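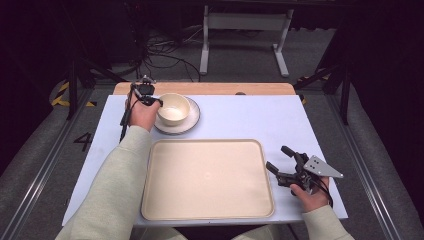

Unit 5: From two-handed demonstrations to a policy

Last updated: July

These notes go with the second lab block. Read them before you open the Galtetell repository, and bring a laptop that can run the replay viewer. Mircea Bogdan is in the lab on Saturday for anyone whose install fails.

The task in this unit is tableware handling with two grippers: a bowl, a plate and a tray on a white table. A person does the task with a gripper in each hand, and the software has to turn the recordings into something an arm can follow. We split that into time alignment, pose tracking and action labels.

Time alignment

Every stream has its own clock. The head camera, the two gripper cameras and the jaw encoders all stamp their own data, and the stamps drift apart over a long session. Run the align tool first. It picks one stream as the reference and shifts the others by a constant offset plus a slow linear term. The encoders log at 200 Hz, so one sample is 5 ms. If the residual after alignment is more than one sample, do not go on. Find the gap in the log and cut the episode there.

Pose tracking

Each gripper gets a six-value pose in the table frame. The tracker combines the gripper camera with the inertial unit. A bare white tabletop is hard for it: few corners, and a smooth gradient of light that moves with your own shadow. Most of the usable features come from the table edge, the rims of the dishes and whatever is in the background. When the camera goes down close to the surface, expect the covariance to grow. The Elemar tracker reports this and the older Bramcombe one does not, so check which of them your config file names.

Work in one frame only. Students lose more time to a mixed-up camera frame and tool frame than to anything else in this unit. The fixed transform between them is in calib.yaml – do not edit it by hand.

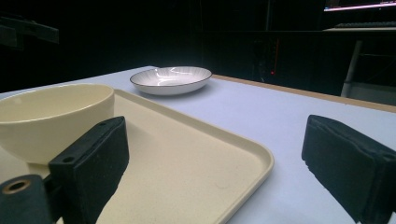

Why do we store relative actions when we already have poses in the table frame?

The table frame is set again at the start of each session, and a policy trained on absolute poses picks up that session's origin along with the task. Relative actions, taken from the gripper's current pose, carry over when the origin moves.

Action labels

Jaw width goes into the label as a continuous value in millimeters. Do not threshold it to open and closed. A bowl rim and a raised tray edge need different widths, and the policy should see that.

For two hands, store both relative actions plus the pose of the left gripper seen from the right. Leave that last part out and the hands will each do something sensible and still miss each other.

Exercise

Take the Ebihara set, about 100 episodes. Align it, track it and write out the labels. Train the small baseline for 1000 steps, enough to see the loss move. Then plot predicted against recorded jaw width for one held-out episode and mark where they part. Hand in the plot, your config file and a paragraph on the worst segment.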